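What Paltby Throws Out: A Term Project on Household Packaging
Marloes Koster and Ruben Coppens

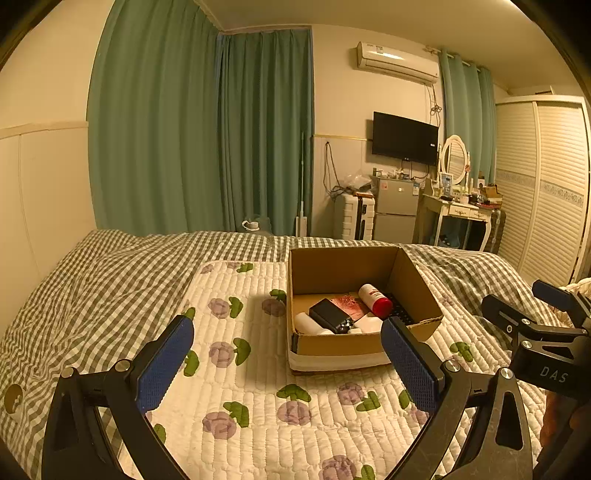
Our question was simple enough to fit on the form: how much packaging does a student household get through in a month, and does anyone reuse it? We asked 100 households in Paltby to keep a tally through March. The form had room for comments. We regret this.

Households logged 3,885 items. Cardboard led by a wide margin, followed by plastic bottles and then a category we had labeled "other," into which people put whatever annoyed them. One entry reads only "lids."

Reuse was harder to measure. Most people told us they kept boxes because boxes are useful. Asked what for, they named moving house, mailing things, and holding other boxes. Femke Meijer, our supervisor, suggested we define "reuse" before the survey went out. We got her note afterward.

Weighing was done on a kitchen scale that stops at 700 grams, so anything heavier was cut up and weighed in pieces. Results for the Schouten building are left out, as two floors shared one form and disagreed on it in ink.

Tables are in Appendix A. Appendix B is the comments.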